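Lifting the spring barley stubble: notes on a compacted headland

1st September

The barley came off the low field at Hirkis in decent order, and I have spent the days since digging holes in the headland. The crop there was thin again. On the main part of the field it stood level and filled well, but along the gateway side the plants were short, with fewer tillers and a yellow cast from stem extension onwards. I put it down to manganese last year and sprayed accordingly. It made no difference that I could measure.

This time I went out with a spade and a penetrometer. The soil is a silty clay loam over clay, and drains slowly at the best of times. In the middle of the field the probe went down to full depth with steady pressure. On the headland it stopped hard at a fairly constant depth, just below where the plough runs. The spade told the same story. The top layer broke into crumbs, then came a band of flat plates with the roots running sideways along the top of it. Below the band there were old worm channels and not much else.

The cause is no mystery. In January the field next door, which we call Venside, was too wet to cross, so the muck went in through this gate. The trailers turned on the headland and the tyres were at road pressure. I knew it was wrong when I did it.

I took yields by hand from 2 strips, one on the headland and one well inside. Each was cut, threshed and weighed, then corrected to the same moisture. The inner strip gave 700 grams per square metre and the headland gave 396. Hand-cut samples always flatter the crop, as nothing goes over the back of the combine, so I would not read either figure as a field yield. The difference between them is what matters.

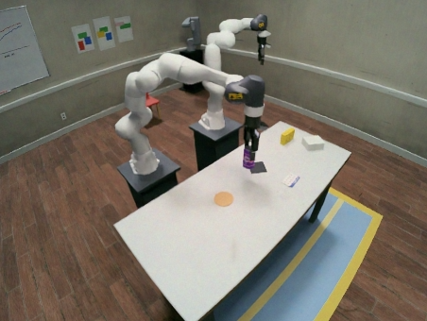
A simulated robot arm holding a small purple object over a white table.

The options are to subsoil, to leave it to roots, or to do a bit of both. Subsoiling only works if the soil at working depth is dry enough to shatter. I test this by taking a lump from just below the pan and rolling it in the palm. If it makes a thread, it is too wet and the leg will smear a slot through it. The lumps from the headland crumbled in four holes and rolled in one, the wet one being nearest the ditch.

So the plan is to run the legs at a shallow angle to the old wheelings, set a little deeper than the bottom of the pan, and to leave out the end by the ditch. Going much deeper costs diesel and brings up clay that is better left where it is. I will stop after the first few metres and dig across the run to check that the ground has lifted between the legs -- the surface alone is a poor guide.

After that it needs roots in it quickly. I have enough oat and vetch seed left over to cover the headland, and it will go in at 76 kg per hectare, drilled straight behind the subsoiler with a light roll. Radish would root deeper, but there is rape in the rotation and I do not want to feed clubroot.

The outfall at the Esine end also wants clearing. The pipe was half covered in silt when I looked, and there is little sense in opening up the soil if the water has nowhere to go. The lateral from Wan corner joins just above it and seems to be running freely.

Muck will be tipped on the hard pad this winter and spread in spring from there, with the tyre pressures let down at the gate. I have marked the positions of the holes on the field map and will dig beside them again once the cover crop has died back.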